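3. Keeping the two-arm tool cell in working order

3.1 Cell layout

The cell we call Clorncombe is the one on which all the tool-packing work in this paper was done, and we have grown very fond of it. It is a wooden tabletop with pale walls on three sides, metal rails down the left and right, and a wide aluminum beam across the front. Both arms bolt to a single black mounting plate that runs along that front beam. We chose the shared plate early on and would choose it again tomorrow: when the table gets bumped, the two bases move together, and the transform from one arm to the other survives. In our first layout each arm had its own bracket, and we spent whole mornings chasing an offset that came from one tired bolt.

The task is simple to state. A set of ordinary hand tools is spread on the table, and the arms sort them between a clear plastic tray, a black fabric bag and whatever boxes stand nearby. Pliers, hammers and screwdrivers are wonderful test objects for a cell. They are heavy for their size, they slide on wood, and their long shafts reach into places where you would much prefer they did not.

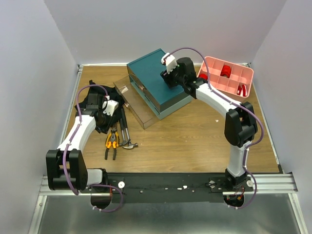
Cables deserve more space than they usually get in papers like ours. Each arm carries a purple cable held to the segments with small white clips, and the clips set the slack at each joint. Too little slack at the wrist and the joint pulls against its own wiring near the end of its travel; too much and the loop swings low enough to catch a tool handle. Kazue Hayashi worked out our present clip spacing by driving each arm slowly to every joint limit and moving one clip at a time until the loop cleared the table in all poses. It is slow work, and it made a lovely difference! Wrist torque readings became smooth enough that we could lower the collision threshold for both arms.

The front edge is the other place to watch. Cable that trails below the plate is out of the way of the tools but within easy reach of a sleeve or a chair back, so the daily check includes running a hand along the underside of the beam and feeling for any clip that has let go.

3.2 Daily and weekly checks

The daily check takes 5 minutes. With power off, the operator wipes the table and the mounting plate, clears any small debris from the plate, and looks at the finger tips under a lamp. Next the arms are powered and sent to the home pose, where the joint readings are compared with the stored values. The grippers are then closed on nothing and the closing current is logged. A rise in that current was the first sign of trouble in nearly every gripper fault we had, and we recommend the log to anyone running a similar cell.

The weekly check adds bolt torque at both bases, a full pass over the cable clips, and a camera check. For this last part we look at wrist camera images recorded while the arm is moving as well as at rest. A sharp still image tells you the lens is clean and in focus. A moving one tells you how much detail the policy has to work with on its way to a grasp, and how badly the clear tray flares under the current lighting.
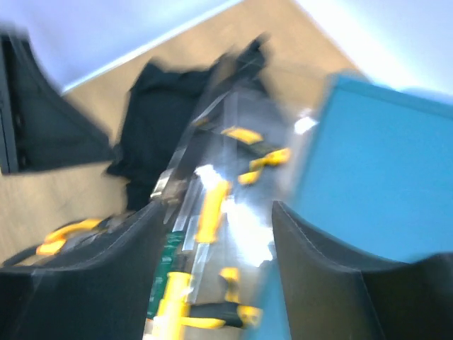
Figure 2. Wrist camera view during motion. The gap between the black fingers looks onto the clear tray with yellow-handled tools inside; blur and glare hide part of the contents.

Glare from the tray was our most stubborn problem in May. Masaru Shibata tried moving the lamps, then dimming them, then fixing the exposure by hand. Fixed exposure won easily. Automatic exposure reacted to the bright walls and the tray at the same time, and the brightness of the tool handles wandered from one approach to the next. With exposure fixed, the handles hold their color well even when their edges smear, and color carries a surprising amount of the information needed for a first approach.

3.3 Finger care

Fingers wear faster than anything else in the cell. A rounded plastic handle is kind to them, but a metal shaft is hard and narrow and puts all the load on one thin line. We inspect the fingers after every 500 grasps and replace them as a pair, even if one still looks fresh. Mixing an old finger with a new one shifts the closing point sideways, and a long screwdriver magnifies that small shift into a big error at the tip.

After each replacement we run a short alignment routine. The gripper takes a screwdriver by the handle, holds it upright, and turns the wrist slowly while the fixed camera watches the shaft. If the closing surfaces are parallel, the shaft stays on its axis. If it leans, we loosen the 2 finger screws, close the gripper lightly on a gauge block, and tighten again. 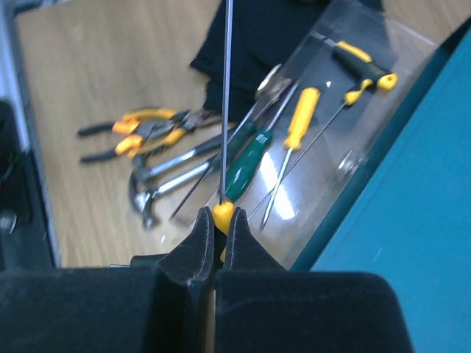 Graciela Pereyra extended this routine so that it can be run with the other tools left out on the table. Clearing the workspace had been the step people skipped, and she found that a raised hold gives the same answer as long as the shaft has free room to sweep. The check now fits between two packing runs, and we do it far more often as a result.

Spare fingers, clips and screws are kept in a labeled drawer beside the cell, together with the torque driver and the gauge block. The maintenance log is a plain text file, one line per event, with the operator's initials and the grasp count at the time.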